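Garment handling, demonstration collection
13 February 2024
Entry: D. Chauke. Operator: B. Heitmann.

Aim for the day is to extend the Padska set with soft items from random starting states. Target up to 200 episodes by end of week. Both arms teleoperated, wrist and head streams recorded together.

1. Wrist view, gripper open, before contact
Fingers spread wide over bare table, blue-grey cloth still well ahead of the tips. White on white gives the depth estimate very little to work with. The shadow under the cloth is the only strong gradient near its lower edge, so overhead lighting stays as it is for the whole batch. 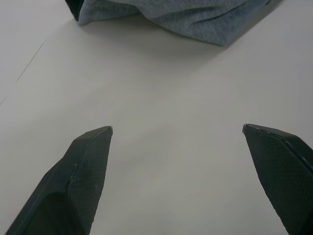
2. Segmentation rule
Episode starts at first commanded motion, not at first contact. Hussam trimmed the December data to contact and the policy never learned to approach. 14 of those episodes can be recovered from the raw logs; the rest are to be recollected.

3. Two-arm handling, grey hooded sweatshirt
Left gripper pinching a small fold at the upper left edge, right gripper open and pressed into the other side. Drawstring lying loose near the centre — label it as a distractor, same as the tag. Hanger, hammer and goggles stay at the back of the table as clutter. Do not tidy between episodes.

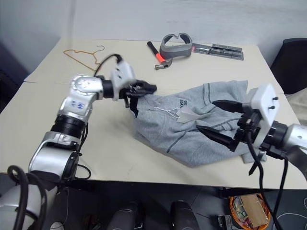
4. To do
Check wrist stream latency on the right arm (3 frames behind on Monday's log).
Ask Rosemarie whether Trulier accepts variable-length episodes.
Re-label episode 27, wrong garment class.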